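Idalina Rebelo had her first handcycle delivered to the wrong house. It went to a neighbour in Gramside who signed for it, put it in the hall and then went away for 5 days.

"I could see it through the glass," she says. "I used to go past and look at it."

She was 41 then and had stopped cycling after a back injury. Her physiotherapist, Vitória Pacheco, had suggested swimming. Rebelo hated swimming. She had grown up in Gouveia, where she rode to school and back on her brother's bike, and what she missed was going up hills.

"People think it's the going down," she says. "I never liked the going down. On the way up you have time to see whose washing is out."

We met at the club's rooms in May, after the morning ride. She had ridden the reservoir loop with Horácio Azevedo, who founded the Gramside group and still plans most of the routes. He came in to fill his bottle, told her she had taken the last bend too wide, and left again.

Her first months were slow. The reservoir climb beat her three times before she got to the top, and on the second attempt she rolled back into a hedge. What hurt, she says, was her hands. She had bought the cheapest gloves in the shop and had blisters across both palms.

"You're turning the cranks with your hands and you're steering with them and you're braking with them. Your legs can have a rest on a normal bike, on a flat bit. Hands don't get a rest."

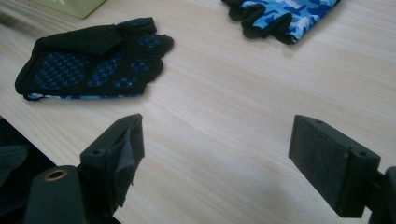

She now trains four mornings a week and keeps a notebook of every ride, with the wind direction and what she ate. Azevedo thinks the notebook is too much. Rebelo says it is how she found out that porridge doesn't agree with her before a climb.

Money has been the hard part. A decent second-hand handcycle cost her more than her car. The club has a hardship fund, set up by Benvinda Macedo, which pays up to £500 towards repairs, and Rebelo has used it once, for a wheel. She was embarrassed to ask.

"Benvinda just said, what size? That was the whole conversation."

I asked whether she wanted to race. She did race, it emerged, 2 summers ago, and came second to last. She enjoyed the start and the sandwiches. The middle was raining.

"I'd do it again if it was uphill. It was an airfield. Who wants to look at an airfield?"

What she would like is to go back to Gouveia and ride the old school road. Her brother has measured it for her and says it is steeper than she remembers. She has told him to stop measuring things.

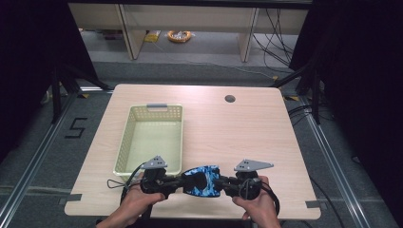 Inside the club rooms at Gramside.

Before I left she asked if I rode. I said I had a bike in a shed with a flat tyre. She wrote down the name of a shop and told me to go before it closed at five.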